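Skurnmont Short-Stay Units -- Room Set-up Guide
Section 4: Bedroom waste bin and spare bag hook

4.1 Scope

This section covers fixing the wall hook, hanging the spare bag and lining the bin in a Wutness-type bedroom. It does not cover kitchen or bathroom bins, which are dealt with in Section 5.

4.2 Items required

Round white bin, 28 cm across the mouth
Small adhesive wall hook, white
Black garbage bags, one roll of 20
Isopropyl wipe and dry cloth
Tape measure and pencil

4.3 Fixing the hook

1. Choose a spot on the bare wall directly above the bin position. Keep it to the side of the switch panel so that a hanging bag does not cover the switches.

2. Wipe the wall and let it dry fully. Do not use furniture polish or any cleaner containing wax.

3. Peel the backing from the hook. Press the hook to the wall with the prong pointing outward and hold firmly.

4. Leave the hook unloaded for 2 hours.

CAUTION: The hook carries bags only. The set-up limit is 310 g. Do not hang clothing, keys or a filled bag on it.

NOTE: In Clorkville units painted in September or later, check with the site office before applying adhesive. New paint may lift when the hook is removed.

4.4 Hanging the spare bag

1. Take one bag and shake out any loose folds.

2. Fold it lengthwise until it forms a flat panel.

3. Gather the top, twist it and tie a single loose knot.

4. Loop the knotted end over the hook. Let the panel hang against the wall.

5. Check that the knot sits on the prong and has not been pushed behind it. If the bag slides off, retie it closer to the top edge.

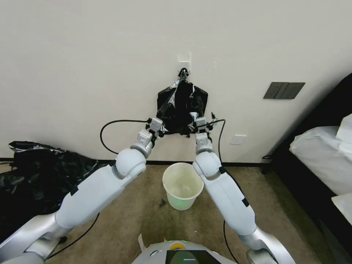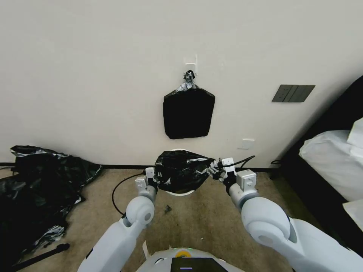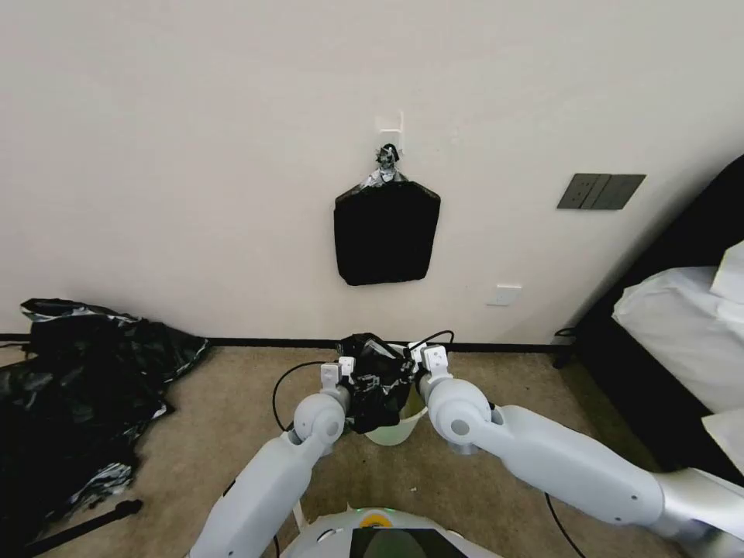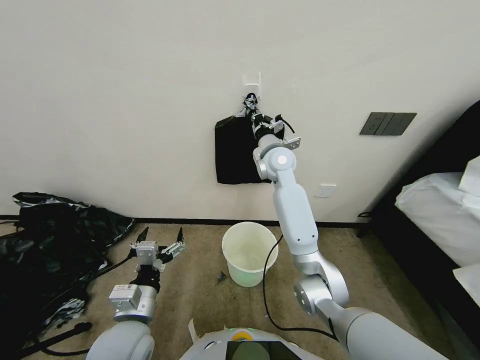

Figure 4-1. Black bag on the adhesive wall hook (all views). The second view also shows a bag at the mouth of the bin.

4.5 Lining the bin

1. Stand the bin on the carpet below the hook, clear of the wall plate and any cords.

2. Open a bag fully before bringing it to the bin. A bag opened inside the bin traps air and will not reach the bottom.

3. Stretch the mouth of the bag over the rim, starting at the side nearest the wall and working toward the front.

4. Push the bag down by hand until it touches the base, then fold the surplus evenly over the outside of the rim.

5. If the bag is too wide for the rim, take up the slack in a small knot on the wall side.

CAUTION: Keep plastic bags away from infants and young children. Where a cot has been requested, leave the hook bare and store the spare bags on the top closet shelf.

4.6 Changing the bag

1. Lift the used bag out, tie it and take it directly to the outside bins.

2. Unhook the spare by raising the knot straight up off the prong. Do not pull downward -- this loads the adhesive and can strip the paint.

3. Undo the knot, line the bin as in 4.5, then hang a new spare as in 4.4.

4. Pick up opened bags and scraps from the carpet before vacuuming.

4.7 Replacement parts

Hooks and bags are ordered through Ortuño on the monthly supply form. Send corrections to this section to Macarena Esteban, room standards.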